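Tuesday, July 9, 2019 — Trakari cell, gripper service 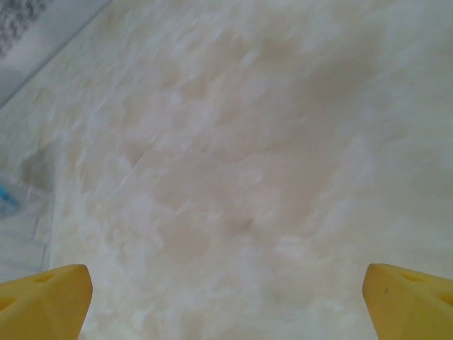 Wrist camera, fingers open. Dark speck on right fingertip, left of the upper recess.

Gripper at 362 cycles since last service. Wiped both tips with a dry cloth, then checked the finger screws. One on the left side took a quarter turn, the others were tight. Backed the open limit off by 3 counts as Davina asked.

Camera focus is soft on the surface behind the tips. Left it alone — Ewan has the lens key.

To do: order spare tips from Ritberg, recheck screws in 7 days. Callum to sign the cell log.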